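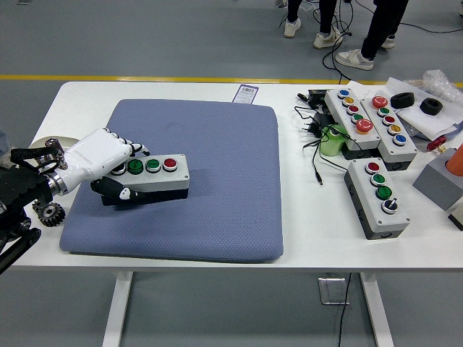
How many examples do you folks collect before you change up the objects? We're building a pick and place set for a humanoid hand, and I'm the one who has to decide when we stop recording one thing and start on the next. The task sounds simple. The hand grips a push button control box, lifts it off the padded cushion, and puts it down with the others. The boxes are all the same style but the buttons don't match – a couple have the big mushroom button on one end, one has a black rotary selector, and the one in the hand right now is white, green, green, red. My plan was to record every box the same number of times and call it even. We're at 1094 episodes and the policy we trained on them does great on one box and kind of flails at the rest. It comes in too low and bumps the side of the housing.

So my question is really two questions. Do I need more episodes, or different ones? And does it matter that there's other junk on the table? My coworker wants everything cleared off before each take (adapters, cables, bubble wrap, all of it) and I've been leaving it where it lands. We've gone back and forth on this since October and I'd love to hear from somebody who has been through it. We're a small shop, so every extra hour of recording is an hour I'm not doing something else. Thanks in advance!

Posted by Wendy Ellwood, 1/6/22

Hagos Yilma

Different ones, almost for sure. I ran into the same wall on a project we called Funormont, which was sorting small housings into trays. We had 1166 episodes and felt pretty good about ourselves, and then I sat down one evening and watched them back to back at high speed. Every single one started with the part in nearly the same spot, at nearly the same angle, because that's where our operator liked to set it down. She's quick and tidy and she had a habit, that's all it was.

What I'd do before recording anything else is go through what you have and plot the starting position and angle of the box for each episode. It doesn't have to be fancy. I did mine in a spreadsheet. If you see one fat clump, there's your problem. Then do your next batch with the start positions picked for you by a script, so your operator reads the next spot off a screen and sets the box there. People are terrible at being random. I include myself in that!

Coming in low sounds to me like a height thing too. You say the box starts on a cushion. Does it always start there? If the others sit straight on the tabletop and you never record a grasp from the bare table, the hand hasn't seen that height. We mixed it up, some on foam and some on the hard surface, and the bumping mostly went away after that. Mostly. We still had trouble with anything turned so the long side pointed at the wrist, and I never did get that one fully sorted out before the project wrapped.

On the junk, I'm with you and against your coworker, up to a point. Leave it, but move it. If the cables are in the same place in every take, the model can latch onto them as a landmark, and then you tidy up one morning and the whole thing falls apart. Shuffle the stuff every 7 episodes or so and you should be fine. The only things I'd keep away are ones that could snag the fingers, so loose cable right next to the box would have to go.

One more thing while I'm thinking of it. Keep your failed grasps. Put them in their own folder with a note on what went wrong. We deleted ours to save disk space and I've been kicking myself ever since, since they would have been handy for figuring out where the approach was going bad.

Darren Greenwood

just get more data. we doubled ours and it worked

Tia Whitlock

Hagos covered the big stuff so I'll only add what bit us. Check that your operators are all grasping the same way. We had 2 people recording, and one went over the top edge with the fingers while the other came in from the side. Both work fine as grasps! But the policy sort of averaged them and ended up with a hand that hovered at a silly in-between angle and then closed on air. We picked one grasp, wrote it on a card, taped the card to the monitor, and recorded the side grasps over again.

Also, hold one box back. Don't record it at all, and use it only for testing. I'd go with the rotary selector one, as it's the odd one of the bunch. If the hand can pick up that box cold, you can stop recording and go home. And if you end up plotting those start positions, Wendy, please post the plot, I'd like to see it.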